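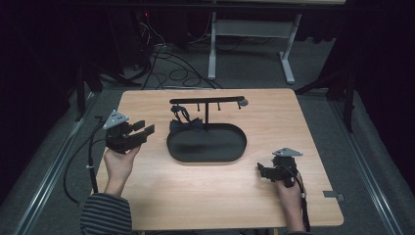

A pair of Rorkero hand-held grippers in use beside an accessory stand with a black bow tie

Rorkero is a kit of two hand-held grippers for recording how a person handles objects, sold by the firm Flurnlow. The recordings serve as training material for two-armed robots. The operator holds one gripper in each hand and does a task with the gripper fingers in place of their own fingers. A robot arm is not needed during the recording.

The kit was designed by Barbara Walczak and Ryan Bramwell. It is sold to laboratories and small companies, and it can also be rented together with a recording service.

Name

The name Rorkero has no meaning in any language, according to Walczak. In the first papers of the firm the kit was called "Pair A", and this name can still be found in some menus of the software.

Design

Each gripper has a black body with two parallel fingers, which the operator opens and closes by hand. The weight of one gripper is 400 grams without the cable. The left and the right gripper are built from the same parts, but they are adjusted differently before delivery and should not be exchanged.

On the top of each gripper is a triangular grey plate with dark round markers. Cameras above the work table follow these plates, and the software calculates from them where each gripper is and how it is turned. The opening of the fingers is measured inside the body and sent through a black cable, which leaves the gripper at the rear. The cable also brings the power, so there is no battery.

The marker plates are fixed with screws. If a plate is removed or bent, the gripper must be calibrated again. A spare pair of plates is delivered in the box.

Software

The recording program is named Timomon. It saves the movement of both grippers, the opening of the fingers and the picture of a camera worn on the head, all with one common clock. A recording can be stopped and marked as failed with a foot pedal. In earlier versions the pedal had to be bought separately, and many users worked with a second person at the keyboard instead.

Timomon writes its files in an open format. The conversion for a particular robot arm is the duty of the customer, except in the rental service, where Flurnlow does it for the arm models on its list.

Task book

A printed task book comes with the kit. It contains 31 tabletop tasks, with the starting position of the objects and a short text about what counts as finished. Most of the tasks are from the home: folding, sorting, closing boxes, putting cups on a rack. One group is about hanging small clothing and accessories, where a thin strap or loop must be placed over a bar. These are marked in the book as difficult, as a soft object changes its shape when it is gripped and the two hands must often work close to each other.

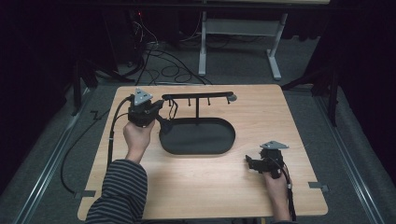
The left gripper held near the end of the bar, with the right gripper low over the table

The book was written by Evie Parsons. It recommends a plain table, a fixed place for the chair and objects which differ clearly in colour from the table surface. It also asks the operator to let one hand wait above the table when it has no work to do, and not to put the gripper down, so that the recording stays complete for both sides.

Price and rental

The kit with the software licence for one computer costs 3536 pounds. Tracking cameras are not included. In the rental service the customer sends the objects and a description of the task, and operators of the firm make the recordings. Rental was first offered in October, and in its first season it was used by 29 customers.

Reception

Natalie Bickerstaff tested the kit for the trade newsletter Abernathy. She found the fingers precise and the calibration easy to follow, and she praised the task book in particular. Her main criticism was the cables. They pull a little at the rear of the gripper when the operator reaches to the far side of the table, and on the floor they need to be kept away from the feet. She also wrote that the handle is too wide for small hands.

Ashley Stockdale, who used the kit for two months in a packaging workshop, had a better opinion of the cables and preferred them to charging batteries in the middle of a working day. In his view the weak point was the marker plates, which can hide one another from the cameras when the grippers are held close together. Flurnlow advises adding one more camera at the side of the table in such cases.

A narrower handle is offered as a spare part. A version without cables has been mentioned by Bramwell, but it is not on sale.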